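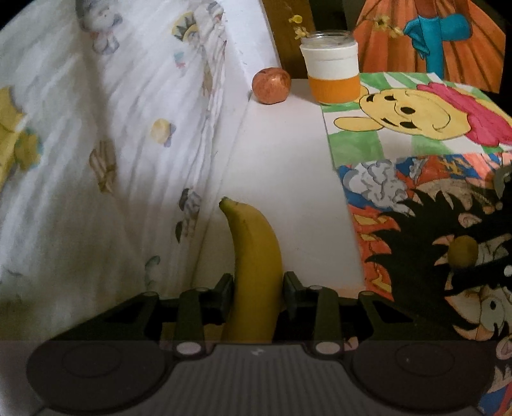 July 13, 2024

Up at 7, which was later than I meant. The heat had already come into the front room, so I opened both windows and put the fan on the chair by the door. Breakfast was toast and the end of the plum jam from Hòa Nghiêm. I should give her back the jar this time.

Most of the morning went on the back room. It has been half sorted since I moved over from Oltgate, and my sister comes on the bus from Tapia next week and needs somewhere to put her bag down. I started with the fabric because it was on everything. The plain white piece is fine as it is and I don't plan to cut it. The printed ones are another matter. I bought them before I had any idea what I would sew, and I still don't have much of one. The cartoon sheet might do for a pillowcase and a bag for the beach. The comic print is too busy for anything you would wear, but I like it on a table.

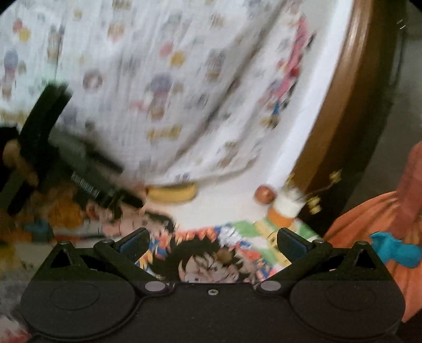 The cartoon print hanging over the comic one, spiky black hair and all.

Khoa Vi called at eleven and talked for a long time about the apartment on Gristance. They want an answer by the end of the month and he can't decide. I told him to go and see it in the evening, when the road is loud, and then make up his mind. He said he would. He also asked if I still had his drill. I do – it is under the stairs – and I said I'd bring it over when I come for dinner.

Walked to Rorketano before lunch for rice, dish soap and lightbulbs. They had no bulbs of the right kind. The total came to a little more than I wanted to spend, so I put the crackers back. On the way home I stopped at the mailbox, and there was only the water bill. It is 96 this time. It was lower in November, but I was away for part of that.

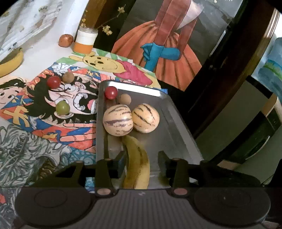
I want to eat properly this week and waste less. Last week I threw out a bag of spinach and half a cucumber, and I was annoyed with myself both times. The plan is fruit first thing and something cooked at night, with whatever is ripest going first. The banana in the metal tray has brown streaks on it already, so that one is tomorrow's breakfast. Pepino melons I have only ever eaten cold, in slices, and I'll do the same again with a bit of lime. The cherry tomatoes can go into the rice.

Paid the water bill after supper and wrote it in the book. Read 2 chapters, then gave up on the third because the light in the hall was buzzing again. Need to try the other store for bulbs. Also: jar, drill, clean sheets for the spare bed.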